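4. Booking a family table

Welcome to the part of the Veneck guide that most parents turn to first, and quite right too! If you have ever stood in a restaurant doorway with a hungry four-year-old and a pushchair that won't fold, you will know why we put so much work into the family table settings. Set aside a few minutes with a cup of tea and go through the steps in order the first time. After that you will hardly need them.

Before you start, make sure you are signed in and that your home town is set (see section 2). Veneck lists 2,536 restaurants at present, and without a home town it will cheerfully offer you all of them.

1. Open the Tables page and choose Family from the row along the top.

2. Enter the number of adults and the number of children separately. A baby on a lap still counts as a child here, even if he or she won't be eating anything.

3. Type in each child's age. Restaurants use this to decide between a high chair, a booster seat and an ordinary chair.

4. Under Extras, tick whatever you need: pushchair space, a changing table, a children's menu, crayons, somewhere quiet.

Note: Pushchair space means room beside your own table. If you are happy to leave the pushchair by the door, leave this box alone and you will see a good many more places.

5. Choose a time. Anything before 5.30 pm is marked Early Tea, and plenty of kitchens bring the children's food out first at that hour if you ask.
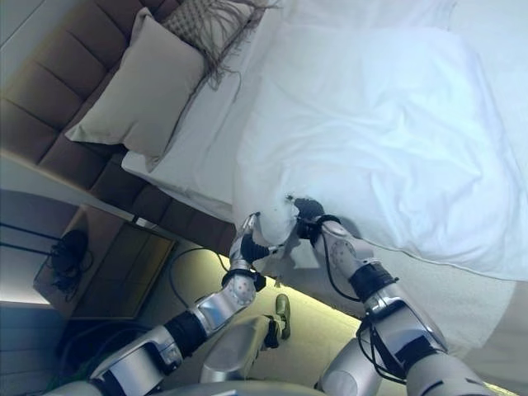 6. Add any allergies in the box marked Kitchen Notes, which holds up to 500 characters. Plain words are best – "no egg, no sesame" is read far more quickly than a long story, much as we enjoy the long stories.

Caution: Kitchen Notes are passed to the restaurant but they do not replace a conversation. Always tell your server about an allergy again when you sit down, and again if you order pudding later on.

7. Press Hold Table. You then have 17 minutes to check with the rest of the family before the table is released.

8. Press Confirm. Your booking number will appear on the screen and in your messages.

Changing the number of children

Cousins do turn up! Open the booking, press Edit Party and alter the figure. If the restaurant can't fit you in, your original booking stays as it was.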